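4. Setting up for the bag packing task (two-arm table)

Pemthorpe Robotics Club handbook, section 4. Last edit April 12, 2021, Sadao Kudo. Sections 1 to 3 first if you haven't. Power-on is in section 2, not repeating it.

Task in short: both arms work one paper bag on the table, items go in, bag stays in one piece. Teams of two. One on the arms, one on the stop button.
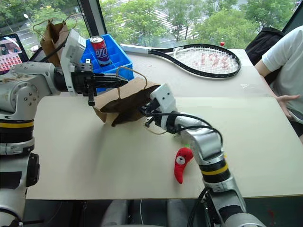
Bag practice at the big table.

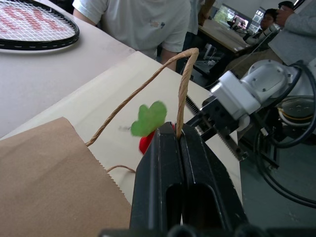 4.1 Before you touch the arms

1. Sign the sheet. Both names.
2. Stop button out where your partner can reach it. Test it once. Press, check both arms hold, release.
3. Clear backpacks and chargers out of the arms' reach. Under the table too, the cables get kicked.
4. Look along each arm for cable loops. Slack at the wrist is good, slack at the elbow catches. Re-clip if it hangs lower than the gripper.
5. Wipe the fingertips. Dry cloth only.

CAUTION: hands off the table whenever the arms are live. Want to move something? Say "stop", wait for partner to say "stopped", then reach in.

4.2 Bag and items

1. Fresh bag for scored runs. Practice runs, reuse untill the handles go.
2. Open the bag fully by hand first and crease the bottom flat. They come folded and spring back shut.
3. Handles up. Twisted cord handles only, the flat tape kind slips out of the fingers.
4. Soft items for your first session. Plush toys are ideal. Drinks cans after your coach says OK, and unopened cans never.
5. Anything longer than the bag is deep goes in last.

Note: the Zatville round uses their items and we dont get the list ahead of time. So practice with odd stuff.

4.3 Gripper settings

1. Open Grirka on the table computer, pick profile BAG.
2. Grip force 40 for the handle. Leave it there for the rim too. Higher tears paper.
3. Speed limit 40 percent for practice. Coaches can raise it, you can't.
4. Close on the handle near the top of the loop, not down by the glue.
5. Lift a little, stop, look. Handle sliding? Open, back off, regrip. Don't chase it with more force.

Bag tips over: normal. One arm holds the rim, other one takes the handle, bring it up slow. If it wont stand after a few tries, stop the arms and fix it by hand. Counts as a reset.

CAUTION: never pull with both arms in opposite directions. The bag rips and then the arms swing. Gunawan room lost a wrist bracket that way in February.

4.4 Running and logging

1. Partner calls start. Timer is in Grirka, top bar.
2. Max run length 5 minutes. Then park both arms, even mid-item.
3. Save the run before you reset the table. No save, no score.
4. Write down resets and drops. Be fair, coaches watch the replays anyway.
5. Swap roles.

Note: Grirka keeps 3000 runs, then starts overwriting the oldest. Export anything you want for your season report.

4.5 Packing up

1. Park pose, wait for both arms to stop, then power off.
2. Items back in the bin, ripped bags in recycling.
3. Fingers loose or squeaking, tag the arm and tell Sadao. Don't tighten it yourself.

Charging and spare fingertips, see section 5.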